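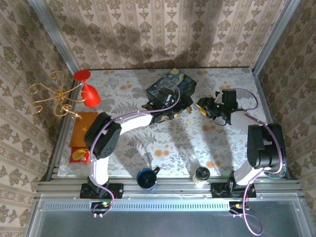

How long should I wait after mixing the paste before I hang the first strip?
Let the Brukamlow paste stand for 46 minutes, stir it once more, and start hanging.

Section 3: Hanging patterned paper

By now your walls are filled, sanded and sized (Section 2), and this is where the fun starts! Patterned paper changes a room faster than almost anything else you can do in a weekend, and the first strip on the wall is a great moment. Go slowly with that one and the others come along nicely.

What you need
Brukamlow paste, mixed
Paste brush or short-nap roller
Smoothing brush
Seam roller
Plumb line or long level
Trimming knife with plenty of fresh blades
Sponge and two buckets of clean water
Stepladder

One full tub of paste covers 174 square feet on a sized wall. Bare plaster drinks up more, so go back and size it if you skipped that part.

Before you cut
Check the label on every roll. The pattern number and the batch number should both match. Unroll a yard or so of each one in daylight and lay them side by side - small color differences are much easier to spot on the floor than on the wall. The Pernport range is printed with a straight match, so the design lines up directly across from strip to strip. The Halilović range is a drop match, and every second strip has to shift down by half a repeat. The repeat is printed on the label next to the little arrow.

Caution: Turn off the power to the room at the breaker before you work near outlets or switches. Wet paste and live wiring don't mix.

Hanging the first strip

1. Pick your starting corner. Measure out from it one roll width, less half an inch, and make a light pencil mark.

2. Hang the plumb line through the mark and draw a faint line from ceiling to baseboard. Don't trust the corner itself. Very few are straight, even in new houses.

3. Measure the wall height and add four inches. Cut the strip.

4. Brush paste onto the wall, going a little past the width of the strip. Get right into the top edge and the corner.

5. Hold the strip at the top with two inches riding up onto the ceiling. Slide the edge over to your pencil line. The paper moves easily at this stage, so take your time and enjoy how forgiving it is.

6. Smooth from the middle outward with the brush, working down the wall. Lift and re-lay any part that creases.

7. Crease the paper into the ceiling line with the back of the knife, then trim. Do the same at the baseboard.

8. Wipe the face, the ceiling and the baseboard with a damp sponge.

Note: Change the blade after every couple of cuts. A dull blade drags damp paper and tears it.

The second strip and after

9. Line up the pattern at eye level first. If there is a tiny mismatch somewhere, you want it up by the ceiling.

10. Butt the edges together with no overlap. Roll the seam lightly after ten minutes. Pressing hard squeezes out the paste and leaves a shiny track.

11. At an inside corner, cut the strip so it wraps around by half an inch. Draw a new plumb line on the next wall and hang the offcut to that line, covering the wrap.

Caution: Don't turn up the heat to speed up drying. Seams can open when the paper shrinks too quickly.

Small bubbles the next morning usually settle by themselves. Give them a full day, and if one is still there, slit it along a line in the pattern, work in a dab of paste and press it flat - you'll have a hard time finding it again!

Keep the leftover paper and one label. For borders and chair rails, go on to Section 4.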